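Planning and Budgets > Small labs and workshops
Thread: Two-arm bench setup, what did you forget to budget for?

erkine_bench
Posted 2023-07-03

We have two arms coming out of the main equipment grant and that part is signed off. What I have left for everything else is $2,054, and it has to cover the table, spare fingertips, cables, lighting if we need it, and whatever objects we use for the tasks. The work is small tabletop stuff: pick up a pen, put it in a cup, hand things from one arm to the other.

My boss wants a proper quote by the end of July. What did you forget the first time?

tudlow_mike

Fingertips. We went through our spares much faster than the supplier told us we would. Get at least two extra sets per gripper before you spend anything on lighting.

Also shipping. Our quote didn't have it and we had to go back and ask for more money, and that took longer than the parts did.

JaehoonSun

Table first. If both arms are bolted to the same top, the top can't flex. We bought a cheap folding one and every time one arm stopped hard the other one moved. Threw it out inside a month. The replacement was $300 used, from an office clearance place, plus a steel plate under each arm.

plainwasher

Disagree on the order. You can stiffen a bad table with lumber from the hardware store. You can't fix a bad emergency stop setup with lumber. Is there one button that cuts both arms, or does each arm come with its own? Ask before you order. Ours came with one each and wiring them together was a separate job with a separate invoice.

erkine_bench

One each, I just checked the spec sheet. So that goes on the list. Thanks.

What about backgrounds? One person here wants to buy photo backdrop paper and a stand.

JaehoonSun

Skip it. Paint the wall. A gallon of flat light gray and a roller came to $40 for us and it doesn't crease or fall down.

blathnaid_ng

I'd get the paper if you rent. We're in a shared building and can't paint anything, and the roll has lasted fine. It depends on your lease more than on the robots.

Bláthnaid Nic Giolla, Brandatley

tudlow_mike

Lease is a fair point. But the stand takes up floor space and people kick it. I'd still paint if they let you.

plainwasher

Cable management. Put down a real number for it. Every arm has power, data, and a gripper cable, and then there's whatever is coming down from above. Strain relief clips, sleeves, longer cables than you think. I put in $40 the first year and spent that on sleeves alone.

erkine_bench

Would it be overkill to buy an overhead track for cables?

plainwasher

For one table, yes. Two hooks.

czarnecka_lab

We're a bit further along than the OP, same kind of tasks. My advice is to spend close to nothing on the objects. We priced a set of printed test parts and decided against it. Pens and paper cups come out of the office supply budget and you can replace them the same day. Current bench, for comparison:

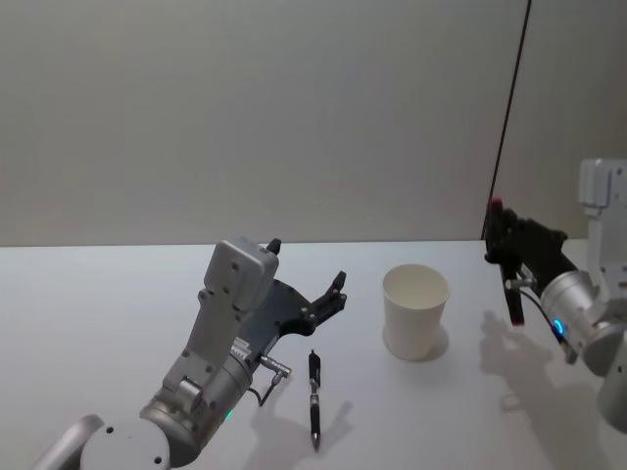 Re: Objects and what they cost

JaehoonSun

Good to see it laid out. I like the plain top. Ours is dark and we ended up buying a second lamp.

I don't fully agree on the objects, though. Paper cups are so light they tip over if a finger brushes them, and they crush. If you want to compare results between months you need something that stays the same. A few heavier plastic cups cost almost nothing either.

czarnecka_lab

They do tip. For us that's part of the task, so we keep them. If the OP only wants to show that the arms can do a handover, then sure, buy heavier cups.

blathnaid_ng

Whichever you choose, buy a lot of the same one at once. We bought 8 pens, ran out, and the store had changed the model. Different clip, slightly thicker barrel. We had to redo a week of work.

erkine_bench

OK, the list so far, in the order I plan to buy:

Shared emergency stop, parts and wiring
Used heavy table and two plates
Two spare fingertip sets per gripper
Cables, sleeves, clips
Paint, if the landlord agrees
Pens and cups, one big order
Shipping on all of it

I'm leaving lighting out until the table is in. Does anyone keep money back for repairs, or do you ask for that separately?

tudlow_mike

Keep it back. $300 if you can manage it. Asking separately means waiting with one arm down.

plainwasher

Ask separately. If it's sitting in the budget someone will spend it on a monitor. But get the wording for it into this year's request so they've seen it once already.

erkine_bench

Our finance office sweeps unspent money in the fall, so I'll go with separate. I'll post the quotes when they come in.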